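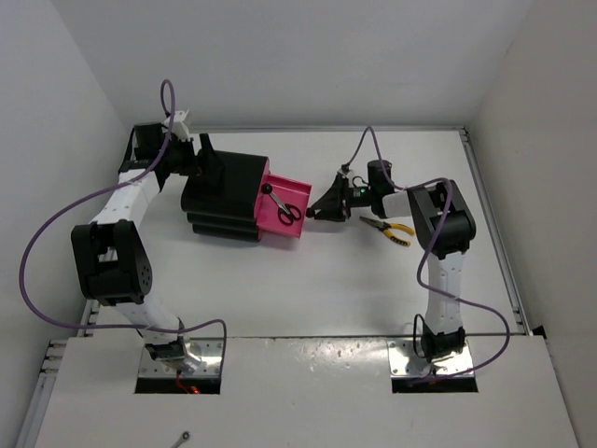 Where the two-arm work stands

Hi Ekua, you asked for the short version this time, so I'll try (no promises). Written Jan 12, 2022, and it covers everything since the last check-in.

The big news is that the drawer task finally has a policy I'm not embarrassed to show you! The left arm holds the black drawer unit at its top rear edge while the right one works the drawer and the tools. We train both arms together from teleoperated demos, and we have 942 of them now. The plan said 3,000 by May. I still think we can get there, but the first few hundred were painfully slow – Paloma and I were both learning to drive two arms at once, and my early ones are pretty ugly.

What we changed

The old Hanska version predicted one motion at a time, and small errors piled up until the right gripper closed on air next to the knob. The new one, which we're calling Plakader, predicts a short stretch of motion for both arms and then re-plans. We ran 303 test trials with it. I'll send the full table once Paloma has finished checking the labels, so please don't quote a success rate from me yet. What I can say is that missing the knob used to be our most common failure and it no longer is.

What still goes wrong

Tools, mostly. Scissors in the pink drawer are okay when the finger loops face the gripper and bad when they don't. The yellow-handled pliers are worse. With the handles spread, the gripper tends to grab one side and the whole thing swings. I want to record a batch of demos with nothing but pliers, in every direction I can think of.

The cables also need some love. Those purple loops are long so the arms can reach everywhere, but on wide moves the right one can tug at the wrist – we'll try a different route along the forearm.

Next up

1. Pliers demos, then retrain.
2. Reroute the right cable.
3. Try a second drawer unit, to see if any of this carries over.

Money is fine. The only thing I need from you is a yes on the spare gripper parts, and sooner is better.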